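Can a robot learn by watching?

You may have heard that robots can now teach themselves to do a job. Be careful with that sentence. A robot at the Culach lab in Grukport has been practicing on the inside of a desktop computer, and its story is a good way to find out how much of the big talk is true.

The method is called imitation learning. To imitate means to copy. A person moves the robot's arm through a job, and a computer records two things at the same time: what the arm did, and what the robot's cameras saw. Then the person does it again. And again. Each recorded try is called a demonstration.

After that, a program looks through all the demonstrations for patterns. When the picture looks like this, the arm usually moves like that. The program with those patterns in it has a name too. It's called a policy. Now the person lets go, and the policy has to choose the moves.

Did the robot teach itself? I don't think so. Domenica Wyss showed it the same job 60 times, and her arms got tired. If you learned to tie your shoes from your grandmother, you wouldn't say the shoes taught you.

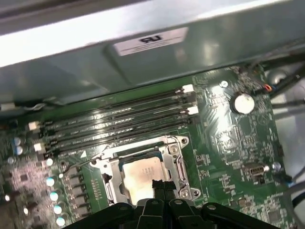
A computer is a hard place for a robot to work. The main board is packed with small parts, and some of them break if you push in the wrong spot. There are long narrow slots for memory, and a bracket that holds the processor, the chip that does most of the computer's thinking. Shiny metal is a problem as well. A bright spot of light can hide the edge of a part, and to the camera it may look like a part all by itself. Your brain sorts that out without asking you. A policy only knows the pictures it was trained on.

So how well did it do? The first test was to bring the gripper to the right place above the processor and stop there. It didn't have to pick anything up. In 20 tries, the robot stopped in the right place 10 times.

Is that good? It depends on who is telling you. "Robot finds computer chip!" is true. "Robot misses half the time" is true too. When you read news about a robot, look for the number of tries. If there isn't one, ask yourself why it was left out.

Then Remo Rainer did something I liked very much. He moved the lamp. He left the computer where it was, and he left the program alone. This time the robot got 8 out of 20.

You might say that 8 is nearly the same as 10, and you'd be right. With so few tries, the difference could be plain luck. Flip a coin 20 times, write down the heads, then do it again. You'll probably get two different numbers, and no one moved a lamp. The team can't say yet that the light made things worse. They need more tries.

They also want to try a different computer, with its parts in other places. A person who knows what a processor looks like can find it in a strange machine. Can the robot? I have my doubts, but I haven't seen the test, so my doubts don't count as a result either.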